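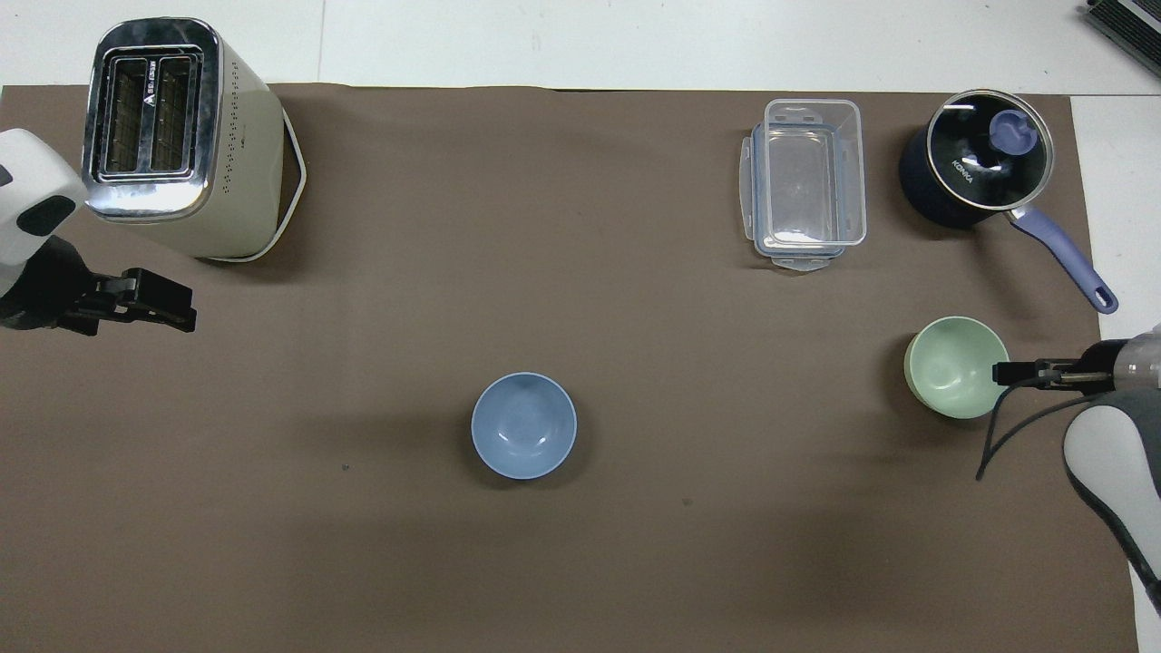 Girkitz Countertop Items is a reference set of small kitchen objects laid out on a table for breakfast and light cooking tasks. Each layout draws on a fixed inventory of appliances, bowls, cookware and storage containers. A brown mat covers most of the white tabletop, and objects go on the mat only. The toaster stands at the upper left corner in the layout shown, its two slots facing up, with the light blue bowl set well apart from it in the lower half. Spacing of this kind is labeled "open" in the layout file. Layouts with touching objects are labeled "close".

Contents

The current release has 310 layouts built from 44 objects. Every object has an ID, a category, a main color and a short name. Names are in lowercase and use everyday words: toaster, bowl, saucepan, food container. Brand and model are not recorded. Two bowls in one layout get separate IDs even if they share a category.

Categories

appliance: toasters, kettles, hand mixers
bowl: any open round dish deeper than a plate
cookware: saucepans, small frying pans
storage: boxes and jars, with or without lid

Clear objects carry the extra tag "transparent". The tag applies to the body of the object. A clear lid on an opaque box does not count.

Layout file

One row per object per layout. Columns are layout_id, object_id, category, color, zone, state. Zone is one of nine cells on the mat, from upper_left to lower_right. An object that covers two cells is assigned to the one holding most of its base. State is "empty", "filled" or "unknown". The file has 1,840 rows.

Known issues

Color names were assigned by eye. Cream, off-white and white are used inconsistently in the Skirel subset. Small marks and crumbs on the mat are not labeled. Zone values in the Tiltell subset were entered before the nine-cell grid was adopted and were converted by script; check them before use.

Last updated: 4/30/22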